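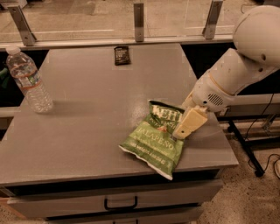
26 August 2026

Dear Dalibor,

Thank you for your patience with this one. I know you were hoping for the Clemwood report before the end of last month, but I wanted to have the wrist work properly behind us before I wrote, and I'm glad to say that it is.

When we last spoke in June the arm was picking well enough in the mornings and getting sloppy by mid-afternoon. Keegan Chisholm spent the better part of a week chasing it through the software, poor fellow, before he put a wrench on the finger mounts and found two of the screws had backed out a little. They've been cleaned, refitted with thread locker and marked with a paint pen, so anybody walking past can tell at a glance whether one has moved. We also replaced the pads, which had gone shiny with wear.

After that we redid the zero position on every joint and taught the table height again from scratch. The old value was 2 mm too high, and that goes a long way towards explaining why flat, floppy things like chip bags gave us so much grief while bottles hardly ever did. A bottle forgives you a bit of height. A bag lying flat really doesn't!

We ran 299 picks on the new settings, mixing bags, drink bottles and small wrapped snacks, and had 19 misses. Most of those were bags gripped too near the crimped end, where the film folds over and slides out of the fingers. Keegan has moved the grip point further in towards the middle and softened the closing force, and he'd like another full run before he says anything firm about it. I think he's right to be careful.

Upkeep has settled into a nice rhythm. The fingers get wiped down at the start of each day, the mount screws are checked on Fridays, and the joint zeros will be checked every four weeks. It all goes in the logbook in the top drawer, which people are now filling in without being chased – a small victory, but I'll take it.

On money, we're a touch under for the quarter. The pads from Gagnon were cheaper than quoted, and the only thing outstanding is the spare wrist cable from Sevton, which is on back order. I'd like to put what's left towards a second set of fingers, so a worn pair doesn't stop the work for a day. Could you let me know if you're comfortable with that?

You'd be very welcome to come by and see it running. The kettle is always on.

Warm regards,
The Hotolent workshop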